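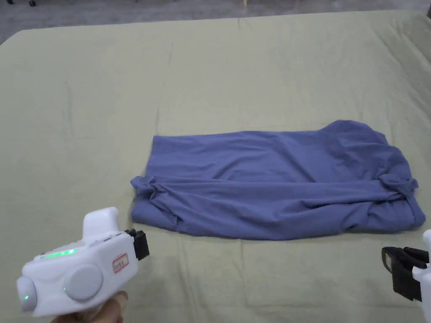 읽는 시간 2분
최종 수정: 2018년 8월 22일

결론부터 말하면 Nivik 무선 스팀다리미, 저는 계속 쓸 생각이에요. 별점으로는 넷? 넷 반? 아무튼 그쯤요.

저는 원래 다림질을 진짜 싫어하는 사람이거든요. 다리미판 펴는 것부터가 일이고, 접어 넣을 때 나는 그 끼익 소리도 싫고요. 그래서 셔츠는 그냥 탁탁 털어 입고 다녔는데, 1월에 Siham이 제 소매를 보더니 아무 말 없이 자기가 쓰는 모델 이름을 문자로 보내 주더라고요(상처받았음). 그러고도 반년을 버티다가 Plilla 매장에서 할인할 때 샀습니다.

물통은 200ml예요. 처음엔 너무 작다 싶었는데 셔츠 한 장에 바지 하나 정도는 넉넉합니다. 대신 린넨 원피스처럼 구김이 깊은 옷은 중간에 물을 한 번 더 채워야 해요. 예열은 빠른 편이고, 버튼을 꾹 누르고 있지 않아도 스팀이 계속 나오는 게 제일 마음에 들어요! 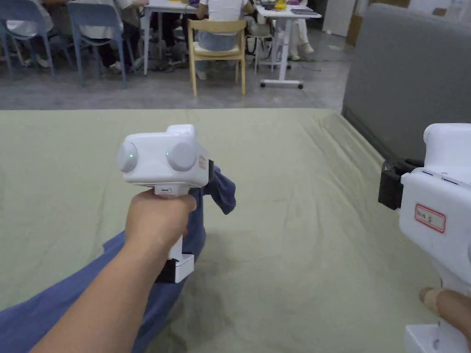
무게는 좀 아쉽네요. 물을 가득 채우고 커튼까지 하려니 팔이 후들후들, 한 폭 끝내고 소파에 누웠습니다. 커튼이 많은 집이면 유선으로 가세요. 유선 쪽이 대체로 가볍더라고요.

면 셔츠 칼주름은 기대하지 마시고요. 걸어 놓고 쓰는 스팀은 구김을 펴 주는 정도지 빳빳하게 눌러 주진 못해요. 저는 깃만 수건을 받치고 따로 눌러 줍니다. 니트랑 얇은 블라우스는 정말 잘 펴져요. 살짝 띄워서 위에서 아래로 쓱 내리면 끝!

아, 수돗물을 썼더니 한 달쯤 지나서 구멍에 하얀 게 끼기 시작했어요. 지금은 정수된 물만 넣고, 쓰고 나면 꼭 물통을 비워 둡니다. 세척 솔은 안 들어 있어서 안 쓰는 칫솔로 해결했어요. 파우치는 주는데 왜 솔은 안 주는지 모르겠네요.

다음엔 Mansour 보풀제거기 후기 올릴게요. 지금 겨울 니트 꺼내 놓고 시험 중입니다.

© Drostside 살림노트 | 문의는 방명록으로 | 맨 위로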